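Fleet & Ops Board > Turboprops and Regional Jets
Topic: Altanis second-hand regionals, APU inop dispatch out of Kaltach

rampcheck_kt
Started August 23, 2025

Altanis has been flying two of the ex-Brindon regional jets into Kaltach since January. One of them is a regular on the evening rotation with the APU placarded. I handle turnarounds there and the published 30 minutes does not work with an air start. The GPU gets hooked up on arrival, fine, but the air start unit is shared with the other stand, so the first engine start slips whenever something else is parked next door.

My question is about the cross-bleed start. The crew starts number two on the stand with ground air, disconnects, pushes, then starts number one off the bleed. Ground control at Kaltach has been asking them to hold the second start until they are past the fire station. Is there any technical reason to do it that late, or is it only blast?

bleedvalve
Blast. For a cross-bleed start you need duct pressure, which means the running engine has to come up well above idle. On a rear-mounted engine that puts a lot of jet wash behind you at about the height of a baggage tug. If the pushback ends with the tail toward the stands, the airport is going to say no.

There is nothing wrong with taxiing on one and starting the other at the hold, provided the operator's manual allows it. You need the warm-up time before takeoff either way, so it costs you a few minutes at the far end.

tailstand
Disagree that it is only blast. With the APU out and one engine running you have one generator. If that drops off during taxi you are on battery and whatever the emergency bus gives you. Some operators write their procedure so that the second engine is running before the aircraft moves under its own power. Depends on whose manual Altanis adopted when the airplanes came over.

bleedvalve
Plenty of operators taxi on one generator every day.

tailstand
With a working APU behind it, yes. That is a different situation.

rampcheck_kt
They kept the Brindon procedures for the first months and then went to their own revision. I do not have access to either. What I see from the ramp is that some crews start both at the end of the push and some do not. The tug driver has been told to pull straight ahead 13 meters before disconnecting so that the tail clears the service road.

sectorlength
What is wrong with the APU? A placard has a repair interval, and since January is well past any interval I have worked with. Either it has been fixed and failed again or you are looking at different tails.

rampcheck_kt
Both, I think. It was working for most of spring. The placard came back this summer. I have seen it on one tail only.

hourlog
The APUs on these have a reputation for the inlet door actuator. The door does not report open, the start sequence aborts, and the unit gets deferred. The unit itself is usually good. The one I remember best was swapped at 1033 hours since overhaul, and the shop found no fault with it. The fault was a connector in the tail cone with moisture in it. The replacement failed in the same way on the second day.

So before anyone spends money on another APU, do the wiring from the actuator to the controller, end to end, with the connector opened and not just wiggled.

sectorlength
Agree with the connector. Do not agree that the units are usually good. We had two with real oil consumption problems, and oil fumes in the packs are not a wiring issue.

hourlog
Fair. I was talking about start aborts only. If the crew writes up smell, that is another chapter.

tailstand
Who does the heavy work for Altanis now?

rampcheck_kt
Paulík has the line contract. Component work goes out, I do not know where.

hourlog
Paulík can do actuators in house if they have the test setup. We built one for a similar door actuator. You need a stable supply, a load on the output arm, and position feedback logged against time. Ours ran 1000 cycles per actuator before release. Most of the bad ones showed up early as a slow open stroke, long before the limit switch stopped making.

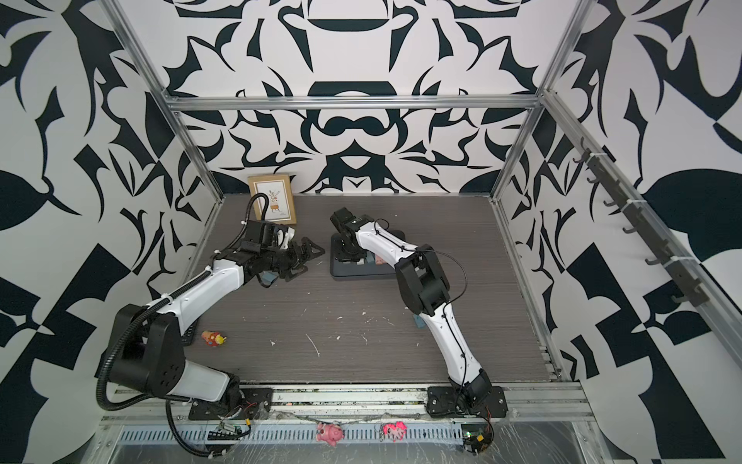
The slow stroke matters because the controller only waits so long for the door-open signal. On a warm afternoon the actuator makes it in time. After a cold soak it does not, and the crew gets an abort, tries again, and sometimes it works. That is how you end up with "ground checked, no fault found" in the log over and over.

bleedvalve
Did you cold soak them on the rig or only cycle them at room temperature?

hourlog
Room temperature first, then the suspects went in the cold box overnight and were cycled again straight out of it. The grease was part of it. Old grease and new grease of a different type had been mixed in a few of them.

sectorlength
The placard came back in summer, though. Cold soak is a poor match for that.

hourlog
An airplane that has been at altitude for an hour has a cold tail cone in any season. But yes, if the aborts are at the gate in the morning heat, look at the connector first.

tailstand
Back to the original question. rampcheck_kt, ask the Altanis station manager for the page on APU inoperative departures. Ground handling is supposed to have it, because your people are standing next to a running engine while they disconnect the air hose.

rampcheck_kt
Requested. The copy we have in the office is the Brindon one, and it has no revision date on it. In the meantime the air start unit goes to the Altanis stand first in the evening and the other stand waits.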